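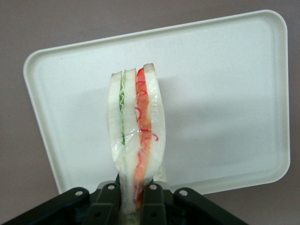 Photo: Prodine

Who Tells the Robot Not to Squish Your Lunch?

A sandwich is a terrible thing to ask a robot to hold. Squeeze too softly and it slides out. Squeeze too hard and you have a pancake with lettuce in it. You solved this problem when you were very small, probably after ruining a lot of bananas, and nobody made you write anything down.

Robots don't get off so easily. A robot that handles food or works near people has to follow rules, and there are a lot of them. At the Grundport food hall, where robots are learning to move snacks and lunches from one place to another, the rule binder has 629 pages. It is not a page-turner. We read the good parts so you don't have to.

What is a standard, anyway?

A standard is a rule that many people have agreed to use. Standards are why a light bulb from one store fits a lamp from another. For robots, they cover things like how fast an arm may move when a person is close by and what must happen when someone hits the stop button. (It must stop. You would be surprised how many words it takes to say so.)

Then there is good practice. Good practice is what careful people do even when no one is checking, like washing your hands before dinner. You do that, of course.

Rule one: know how hard you're squeezing

The part of a robot that grabs things is called a gripper. The one at Grundport has two black fingers. Before it gets anywhere near lunch, the people who run it set a limit on how hard those fingers can press. The limit for a sandwich is low. The limit for a full can is higher, and if you mix them up, you get to clean the table.

The same limit matters for people. Someone may reach in at the wrong moment, and a human finger should never be treated like a can of anything.

Rule two: practice on more than one thing

Suppose you only ever learned to tie one shoe. You'd be fine until you looked at your other foot. Robots can be like that. A robot that practices only with square boxes may be lost when it meets something round, shiny or floppy.

So the Grundport rules say that a practice table should hold a real mix. Some things should be hard and some soft. Some should lie on their sides. At least one should be see-through, which cameras find very annoying. Light passes through clear plastic, and the robot may have trouble telling where the plastic ends and the table begins. 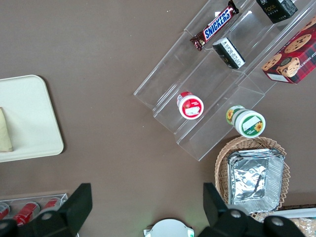

Shiny things are a headache too. Crinkled foil throws light in all directions, so it can look different every time the camera moves. You know it's the same foil. The robot has to be taught.

Rule three: keep it clean

Food rules are older than robot rules and much bossier. At Grundport, food used for practice stays wrapped, and the fingers get wiped down after every 17 pickups. Practice food is never sold or eaten afterward, even if it looks delicious and you skipped breakfast. The binder has a whole page on this, and we suspect there's a story behind it.

Rule four: somebody is in charge

A robot can't be in trouble. It has no allowance to lose and no bedroom to be sent to. That means a person has to be responsible for what it does. Two people sign the sheet before each practice run: one who knows the robot and one who knows the food. If either of them says stop, everything stops, and no one is allowed to roll their eyes.

Rule five: write down the flops

When something gets dropped or crushed, it goes in the log. The log at Grundport has 600 entries. Many of them say "dropped it." One says "dropped it again, same one." It may look like a list of failures, but it's how the rules get better. In June the squeeze limits will be checked against the log, and some of them will probably change.

Try it yourself

Ask a grown-up for something wrapped and soft, like a roll or a sandwich. Pick it up with kitchen tongs and move it from one plate to another. Then write rules so that a friend could do it just as well. How hard should they squeeze? Where should they grab? What if they drop it?

Give your friend the rules and say nothing. If your friend picks it up by the wrong end, your rules need another line. Keep going. Grundport got to 629 pages.

Page last checked 4/4/26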